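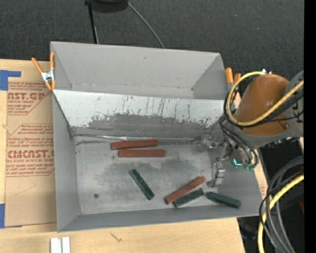 Goretlow Seed Bead Loom, Tabletop Model

Item 2738
In stock. Usually ships in 2 business days.

The Goretlow Tabletop Loom is a fixed-frame bead loom for bracelets, hatbands, belts and narrow wall pieces. It is made in the Erberg workshop and sold through our web store and at bead shows. The frame comes assembled. You will need to attach the two warp rollers and tighten the wing nuts before you string it.

We sell this loom to beginners and to people who have been weaving for years. If you have only used a wire frame loom from a craft kit, the main difference you will notice is the tension. The rollers lock, so the warp threads stay where you put them while you work, and you can advance a long piece without restringing.

Specifications

Frame: maple, oil finish
Overall length: 18 inches
Maximum length of work: limited by how much you can wind onto the rollers. Belts and hatbands fit without trouble.
Spacers: steel spring, one at each end
Roller locks: brass wing nuts with nylon washers
Bead sizes: 8/0, 11/0 and Delica style cylinder beads with the standard spring. For 15/0 beads, order the fine spring below.

What comes in the box

Loom frame with springs installed
Two warp rollers with hardware
One spool of black nylon beading thread, size D
Two long beading needles
Printed instructions with a first bracelet pattern

Beads are not included. The first pattern uses two colors of 11/0 seed beads, and any brand will do.

Stringing the loom

Tie the thread to the peg on the back roller and bring it over both springs, setting it in matching gaps. Go around the front peg and come back the same way. You need one more warp thread than the number of beads across. Many people add an extra thread on each outside edge for strength, and we recommend this for belts and anything with a buckle.

Keep the tension even as you go but not tight. Do the final tightening with the rollers once all the threads are on. A properly strung warp should feel firm when you press it with a finger, with a little give. If the frame starts to bow, back off a half turn.

When you have woven up close to the far spring, loosen both wing nuts, roll the finished work toward you and lock it again. Lay a strip of paper over the beadwork as it goes onto the roller so the layers don't catch on each other.

Options and spare parts

Fine spring, pair. For 15/0 beads. Swaps with the standard spring using a small flat screwdriver.
Coarse spring, pair. For 6/0 beads and pony beads.
Replacement rollers, pair.
Wing nut and washer set.
Prena thread conditioner, small tin. A wax blend that cuts down on fraying.
Tarigan needle assortment, sizes 10, 12 and 13.

Springs and rollers for this model do not fit the older folding loom. If you own the folding loom and need parts, email us and tell us which hinge it has. We still have some springs for it but no rollers.

Thread

Nylon size D is a good general choice and is what we include. For pieces that will see hard wear, use a gel-spun or braided thread. It does not stretch, so string it a little looser than you would nylon. Cotton is fine for practice, though it frays quickly against glass beads and we don't suggest it for finished work.

We carry the size D nylon in black, white, ash, navy, brown and red. The large cone holds 2000 yards and is meant for teachers and production weavers. It does not fit on a standard spool pin, so stand it upright on the table behind you.

Care

Wipe the frame with a dry cloth. Do not soak it or leave it in a hot car. A light coat of mineral oil on the wood once a year is enough. If the springs get dusty, brush them with an old toothbrush. Check the wing nuts from time to time and replace the nylon washers when they look flattened. Slipping rollers are nearly always caused by worn washers.

Store the loom with no tension on the warp if you won't be using it for a while. Unfinished work can stay on it.

Shipping and returns

Looms ship in a double box by ground service. We can send spare parts and needles by regular mail. Orders placed before noon go into that day's packing when the item is in stock. Order volume goes up in September ahead of the fall shows, and custom thread orders may take longer then.

Unused looms can be returned within 30 days in the original packaging. Cut thread and opened needle packs can't be returned. If anything arrives broken, keep the box, take a photo of the damage and email it to us with your order number. We will send the replacement part without waiting for the old one.

Schools and bead societies can ask for a group price on six looms or more. Include your shipping address so we can quote the freight.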